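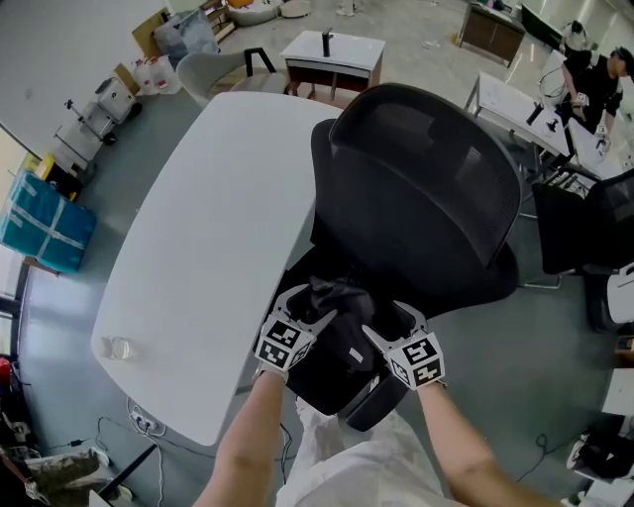
Black cloth, black chair, one small white tag.

So I own 23 black shirts, and for most of the past year no two of them were the same color. One was brown if you stood near a window. A couple had gone that sad bluish gray, like an old chalkboard. My favorite, the soft one I bought at Madar when we first moved to Rodholm, had a green tint under the arms that I would rather not discuss any further.

I've been wearing mostly black since college. It started as laziness (everything matches! you can get dressed in the dark!) and at some point it became a personality, and now my sister buys me black socks for my birthday and I'm thrilled every time. But lazy dressing only works if the black stays black, and mine wasn't. In July I laid everything out on the bed to pack for a trip and it looked like a paint store display of wet sidewalks.

I decided to fix it. I asked the woman at Nikolovski, the dry cleaner on our corner, what I was doing wrong, and she asked me how I washed them, and I told her, and she made a face. I'd been doing one giant load on warm, with towels. White towels. I know.

The first thing she told me was to turn everything inside out. I'd seen that on labels forever and assumed it was for people with nice clothes. But a lot of what looks like fading is the surface of the fabric getting roughed up, all those tiny fibers sticking out and catching the light, so if the inside takes the beating the outside stays smoother. I tried it with half my shirts for a month and left the other half alone, and I could tell the piles apart from across the room.

Second was cold water, and a shorter cycle. Our machine defaults to something that runs longer than most movies, and I had never once changed it. There's a quick wash that takes 30 minutes and it gets a T-shirt I wore to sit at a desk perfectly clean. If I've been digging in the yard, different story, but how often am I digging in the yard.

Third — and this one I fought her on — was less detergent. Half, she said. I've been a fill-it-to-the-line person my whole life, sometimes a little over the line if I was feeling generous. But part of that gray film was soap that never rinsed out! I ran the worst offenders through twice with no detergent at all and the water in the little window went sudsy anyway. Gross, and also kind of satisfying, like those carpet cleaning videos.

Then the dryer. I'm not giving up the dryer completely, I've got a kid and a job and a dog who sheds. The shirts hang on a rack in the hallway now, though, and everybody has to turn sideways to get past. They take a day and a half when it's humid. My husband has been hit in the face by sleeves more than once and has been decent about it.

I also tried dye. You can buy a box of it for 4 dollars at the craft store, and the instructions make it sound like making soup. Mine came out fine on the all-cotton stuff, I mean really good, like new. On anything with polyester in it, no luck. The shirt went dark and the stitching stayed exactly the faded gray it was before, so I now own a shirt that looks outlined, like a cartoon. I wear it to bed. The other casualty was the laundry sink, which was white, and is now white with a history. Wear gloves. Wear an apron too, and take off your good watch, and don't answer the door halfway through.

Two things I tried that did nothing for me: vinegar in the rinse (the clothes smelled like a salad and looked the same) and the special dark-clothes detergent from Bonmont, which cost 18 dollars a bottle. Maybe it works if your shirts are new when you start. Mine were pretty far gone. A few people on a laundry forum swear by it, and they're also the people who iron pillowcases, so we may be living different lives.

What I ended up doing with the ones past saving was cutting them up for rags. Black rags are great for bikes and shoes and anything oily, and terrible for dusting, because you get lint everywhere and can't see what you've wiped. The green-armpit shirt I couldn't cut. It's folded on the top shelf of the closet, and I'm aware that's silly.

I do still check every new thing by the window before I buy it now. Store lighting is very kind to black. I walked a sweater all the way to the front door last week, with the security guy watching me the whole time, and sure enough it was navy.

Next up is my jeans, which I've been scared to wash at all. There's a whole crowd online who say to put them in the freezer, and I've got room next to the peas, so I might try it. If you've done it and it was pointless, tell me before I clear out the drawer.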